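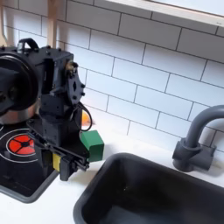 *Black arm and parallel gripper, angled down toward the counter.*

# Shared Kitchen Booking: Frequently Asked Questions

Updated July 30, 2025. Applies to the Prater and Satow kitchens. The Drestitz kitchen has its own rules, posted at its entrance.

## Booking

**How far ahead can I book?**
Up to 70 days. Slots open at midnight and are assigned in the order received. A waiting list is kept for each slot and cleared when the slot starts.

**What is the minimum slot?**
4 hours, including setup and cleanup. Shorter requests are rejected by the form. Two adjacent slots may be joined if the same account holds both.

**Can I transfer a slot to another account?**
Yes, until the day before. Use the Transfer button on the booking page. Both accounts need a current food handler card on file. Deposits do not transfer.

**Why does the form reject my card number?**
Card numbers are entered without spaces or dashes. If the number is correct and the error stays, the card has probably expired.

## Cooktops and cookware

**Which pans work on the glass cooktops?**
Flat-bottomed steel or cast iron. Round-bottomed woks and glazed clay are not allowed. Lift pans to move them; sliding scratches the glass. Place the pan on the marked cooking zone and keep the handle turned away from the counter edge.

**What do I clean the glass with?**
A damp cloth and the cleaner supplied. No steel wool and no oven spray. Burned-on sugar is removed with the blade scraper once the surface has cooled.

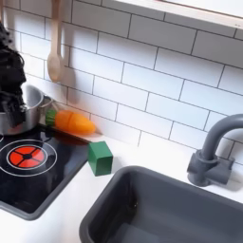 ## Storage and fees

**How large are the storage bins?**
Each bin holds 37 quarts. One dry bin is included with every account. Cold storage is charged per shelf and is limited to the days of the booking plus one.

**What does Niazi refer to on my invoice?**
Niazi is the billing system. Invoices are issued on the first of the month. Account 1,554 is the house account; if it appears on your invoice, report it as a posting error.

**When is the deposit returned?**
After the closing checklist is signed off. Pots and pans go back to the shelf they came from, empty and dry.
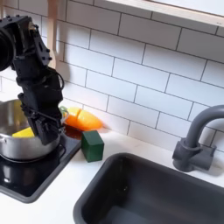 Missing items are charged at replacement cost, and the remainder of the deposit is released with the next invoice.

**Are the kitchens open all year?**
Both close for one week in October for hood and duct service. Bookings that fall in that week are moved or refunded in full, at the account holder's choice.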